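We finished our trial of the Tirance bin-picking kit this week. A few people asked for notes, so I'll put them in one thread. We paid for the rental ourselves. 27 Feb 2020

Background: we pack mixed small orders for a housewares seller. Trurkura makes the kit, and Besson is the dealer that rents it out and does the setup. You supply the arm. The kit is the gripper, the software and a license for one cell.

Price for us was $3543 for the trial, setup visit included. Travel for the technician was extra. The quote didn't say so, and I should have asked.

Setup took most of a day. The mechanical part was quick. Running the hoses and cables so they don't catch when the wrist turns took longer than anything else, and we redid it twice in January.

The manual has a good drawing for the cable route. It's in the appendix. Move it to the front, please.

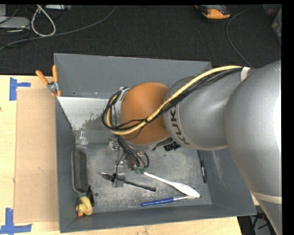 Mixed bins are what we rented it for. Parts of one kind in a tray are easy, and our old Jondell unit does those fine. We wanted to know what happens with odd shapes lying every which way, so the test bins got whatever we had on the shelves. A thin knife flat on the metal floor is a hard pick, and so is a paintbrush with the end of another utensil right up against it. A toy duck down in the corner is a different problem – the finger needs room next to the wall.

Numbers, for those who want them. 2357 pick attempts over the whole trial. We threw out the first 400 because we were still changing settings.

I'm not posting a success rate. We changed the lighting partway through and I don't trust the before and after as one figure. What I can say is that flat, thin things were the largest group of misses in our log, and things in corners came second.

Clear plastic also gave us trouble. The software would often put the pick point next to the cup. Besson sent a new settings file for it. Better after that, still not good enough to leave alone.

Scratched bin floors matter more than I expected. With a new bin the software found thin items more often. Ours are worn, and we aren't going to replace them all for one cell.

The part I liked best is the retry setting. After a miss it takes a fresh look and picks something else first, then comes back. You can cap the retries. We ended up at 16 per bin and left it there.

Least favorite: the alarm screen. Every stop shows the same message, and you have to open the log to find out which one it was.

Support was fine. Besson answered the phone. Questions that had to go on to Trurkura took a few days.

Are we buying? Not yet. We asked for a second month with the narrower finger plates. If those help with the flat items, I think it pays for itself on our evening work.

If you handle boxes or bottles you probably don't need this – a suction cup is cheaper. For loose mixed goods, it's worth a trial. Bring your own worst bin.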